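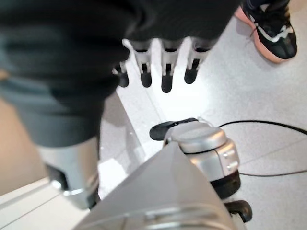
Fig. 1. Dark grey fabric, soft folds, fingers below.

Print this page | E-mail this page

Household Storage, session 4. Tutor: Sandra Yeoman

Carrying on from Kettle exercise (see last handout). Today = clearing a worktop into a drawer. Work in pairs, 2 goes each, swap over.

Sleeves and cuffs first. Anything loose catches on drawer rims and knocks bottles over. Push it up or tuck it in before you strat. 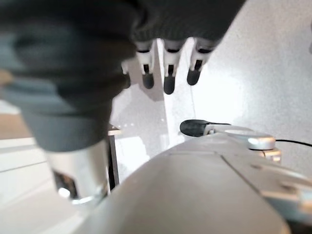 Fig. 2. Fabric bunched near the wrist, fingers pointing down.

Bottles. Caps tight, check every one. Lay flat, label up if you can. Part-full ones stay upright on the top till sorted.

Small stuff (scissors, tubes) goes in a tray, not loose in with drinks. Crumpled bags: flatten or bin, dont leave them at the back.

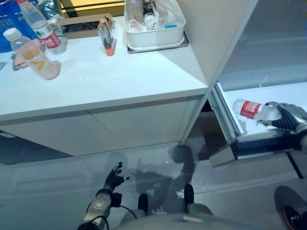
Fig. 3. Red-label bottle on its side in the compartment, more bottles on the worktop.

For next time: draw your own worktop, mark what lives where. Hand in to Rocío Espinoza.

We use cookies to improve this site. Accept | Settings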